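Lenihan plant moves tableware sorting under one roof

Skevwood, June 21, 2026

The tableware company Mostedow has brought its sorting and crate storage together in a single room at its Lenihan plant, ending an arrangement in which finished pieces were carried between two buildings before packing.

The room opened to staff this month. It has white work tables, a round rotary table with a green surface, and steel racks for the blue plastic crates the company uses to move plates, bowls and basins through the plant. Shelving for smaller blue bins runs behind the racks.

Trinidad Macaraeg, who manages the Lenihan plant, said the old route took people outside with full crates in every kind of weather.

"We were putting pieces in a crate, walking them across the yard, taking them out, checking them and putting them back in a crate," Macaraeg said. "Every one of those steps is a chance to scratch something."

The new room covers 2,000 square feet and was used for cardboard storage until last October. Mostedow bought 174 crates for the change. They come in more than one depth, with the shallower ones meant for small items and packing materials.
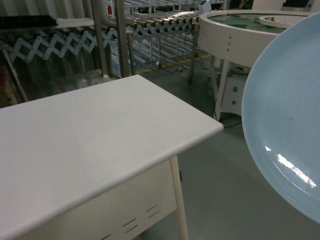
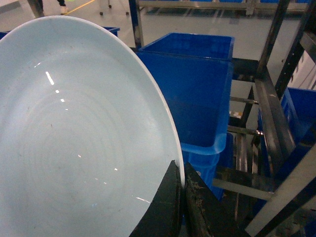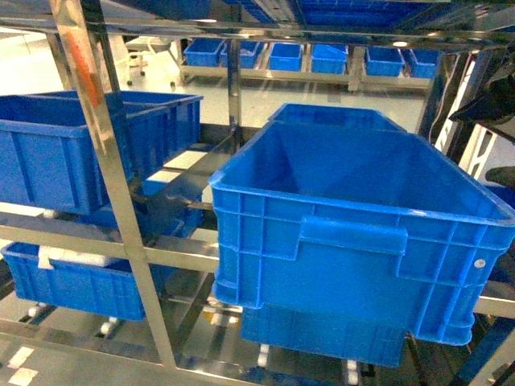 The sorting room at Mostedow's Lenihan plant. Last picture: blue crates on one of the steel racks.

Pieces that come off the line go first to the tables, where they are checked for chips, specks and uneven rims. Those that pass are grouped by size and color and put in crates, and the crates go on the racks until the packing crew is ready for them. Empty crates are returned to the same racks.

Light blue is the main color this season. It belongs to a line called Clallness, which Mostedow sells mostly to school cafeterias and small restaurants. The plant handles 600 Clallness pieces on a normal shift, and Macaraeg said she expects that to go up before the fall orders are due.

The company has also changed how it labels crates. Under the old system each crate kept one number for good, and workers wrote its contents on a paper sheet that often went missing between buildings. Crates are now assigned by rack position, and the sheet stays at the end of the rack.

Twelve people work in the sorting room over two shifts. Mostedow said no jobs were cut in the move, and that two workers who used to carry crates across the yard have been trained to check finished pieces.

The old sorting building will be emptied over the summer. Mostedow has not decided what to do with it. Macaraeg said one option is to use it for returned goods, which are now kept in a trailer near the loading dock.

The plant store, which sells seconds from the Clallness line, will keep its regular hours during the work. Its entrance has moved to the north side of the main building.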